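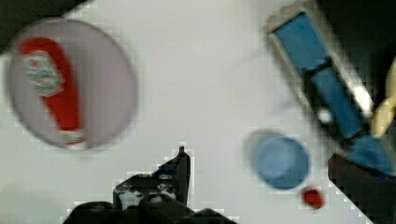
Home Search jobs Products Support Contact

Testers wanted for the Grotora tabletop arm kit

Grotora is a small robot arm kit made for home tables, school rooms and hobby clubs. We are a company in Wullbridge, and before the kit goes on sale we are looking for people who will use it in their own place and write to us what they think. The work is simple to explain and sometimes slow to do: you put small things on a table, you guide the arm by hand controller, and the kit records every try. The things are of the size of a toy kitchen, for example a little red bottle in the shape of a ketchup bottle lying inside a round white lid, or a light blue cup. You do not need to buy special objects. Most of our testers until now used what they had from their children.

We search for 12 testers for this round. The round starts in June and takes 2 months.

What you will receive

The complete kit on loan: the arm, the gripper with its wrist camera, the table clamp, the hand controller, the power supply and a printed manual. The normal price will be 990 dollars. After the round you can send it back at our cost, or keep it for 298 dollars if you have delivered all of your reports. We pay also a fee for each report that we accept. The amount is written in the tester agreement, which we send you before you decide anything.

What you will do

In the first week you build the kit by following the manual, without help from us. This part is important for us, so please write down each place where you had to stop and read again. If a screw is missing or a drawing is not clear, we want to know it on the same day.

After this you run short sessions at the table, four in a week, each one of half an hour. Every session has a task sheet. A usual task is to pick up one object and put it in another place on the table, then to move the objects a little and begin again. Some tasks use a bottle, some a cup, some a thing as small as a bead. Small things are difficult for the gripper and you will need patience with them. A failed try is also useful and you should not delete it.

Every second week you fill in a report. It asks about the controller, the noise, the camera view on your screen, the software and how tired your hand is. You can write as long or as short as you like. We prefer plain words.

Who can apply

You must be 18 or older and live at an address where a parcel can be delivered. You need a steady table with a light color top, a computer not older than five years and a normal internet connection. Experience with robots is not required. In this round we would like to have half of the testers without any technical education, and we mean this seriously. Teachers, people who work in repair shops and retired persons are very welcome. Left-handed persons also, as we have until now too few opinions about the controller from them.

You should be able to read and write English well enough for the reports. Mistakes are no problem.

Please do not apply if you work for another maker of robot kits, or if small children can reach the table during a session and you can not close the room.

About the recordings

The camera looks down to the table and records only when the session light is on. You see each recording before it is sent and you can remove it. We use the recordings to improve the gripper and the software. Keep letters, bank cards and photos of family away from the table. The details are in the agreement, in the part about data.

How to apply

Write an e-mail to the tester desk with the subject "Grotora round two". Tell us in a few sentences who you are, where the table stands and which hours of the week you are free. A photo of the table helps. We do not need a CV or a letter of motivation. We answer every application, also when the answer is no, but it can take up to three weeks.

Posted 7 March 2018

Search this site Enter keyword Go

Recent items
Assembly technician, part time, Wullbridge
Translator for kit manuals (German or Spanish)
Nikel hand controller: new firmware and list of changes
Garrido table clamp, spare parts
Report form for testers of round one
Grotora kit: questions before you order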